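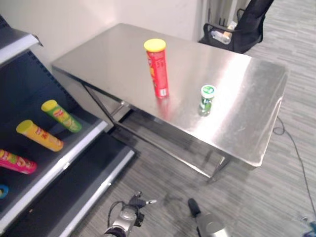 The Long Road to a Town Hall of Their Own

If you take the valley bus all the way up to Alta, past the reservoir and the two bends where the driver always sounds his horn, you come to a village that spent the better part of a generation arguing about who should fix its roads. I grew up a few miles from there, so I can tell you that the arguing was half the fun. People complained at the bakery, they complained at weddings, and my uncle once complained all the way through a christening (the priest, to be fair, agreed with him).

The trouble was simple enough. Alta belonged to the district of Hitska, down on the plain, and every decision bigger than a light bulb had to be made there. A culvert that washed out in the spring might be looked at in December, by which time it was under snow and the inspector couldn't find it. The district wasn't wicked. It had 92 settlements to look after and one engineer who didn't like heights.

Then the regional assembly passed its local powers act, and villages with more than 300 registered voters were allowed to ask for councils of their own, with a share of the property tax to go with them. Alta asked right away. So did Katene, across the river, and so, a little later and after a great deal of hand-wringing, did Hilari.

"We thought the money would come first and the work after," Kidus Feyisa told me when I went up to see him. He was elected to lead the Alta council in its first vote and he still has the slightly startled look of a man who expected to lose. "It was the other way around. We had the roads, the drains and the school roof from the first morning, and then we waited for the tax office to work out how to pay us."

They waited eleven weeks, as it happens, and in that time the council got by on a loan from the cemetery fund, a fact that Feyisa asked me to print so that everyone would know it has been paid back. Consider it printed!

What struck me most was how much of self-government turns out on close inspection to be paperwork. The act says a council may "manage local roads," and you'd think that was plain, but the road between Alta and Katene crosses a bridge, and bridges are in another chapter altogether. Both villages plow up to their own end of it. The middle, for two winters, was plowed by whoever was feeling generous.

Florian Roussel, who spent his working life drafting rules for the region and has retired to Hilari to grow pears, has a good deal to say on this. He thinks the act was written in a hurry and that a small amendment would settle the bridges, the bus shelters and the shared water main in an afternoon. He sent the assembly a letter on the subject that ran to 55 pages. The reply, dated July 16, 2025, thanked him for his interest.

Still, things are moving. The school roof is done, and Hilari has opened its budget meetings to anyone who cares to sit through them, which more people do than I would have guessed. Katene and Alta have signed a paper about the bridge. It took four drafts, and it says that Katene plows in odd years and Alta in even ones.

My uncle has read it, and he has some objections to the wording of paragraph 2. He plans to raise them at the next council meeting, a ten-minute walk from his front door.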